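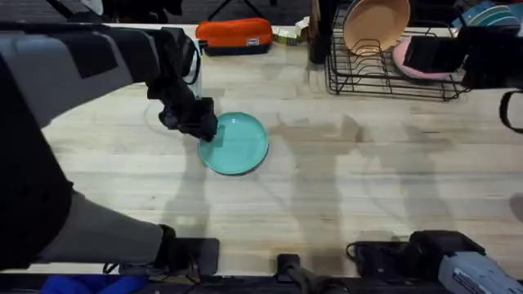 Opened by Shona Kereama, Wednesday – assigned to Merle Rutherford, Skarania kitchenware support

Subject: Plates lean over in my wire dish rack

Hello Merle, and thank you for being so patient on the phone! I have the black wire rack, and my bowl stands up in it quite nicely, but the plates are another story. The pink one leans, and the teal one (my favorite, with the shallow raised rim) tips forward as soon as I let go of it. I did try turning the rack end for end – no change.

Merle, 10:45: Hi Shona, what a cheerful set of dishes! Could you take the teal plate out, leave the pink plate and the bowl where they are, and check that all the feet sit flat on the table? Then try the teal one again two slots along from the pink.

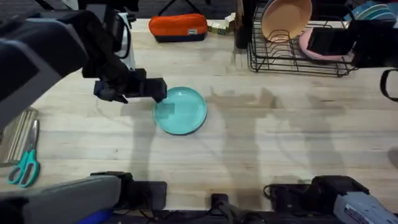
Teal plate out on the table, bowl and pink plate left in the rack.

Shona, 11:28: One foot was up on a crumb, would you believe. I wiped under it and moved the teal plate along as you said, and it's stayed put all through lunch prep. The pink one still leans a little, but I can live with that.

Merle: Lovely news. I'll leave this open until July in case it starts tipping again.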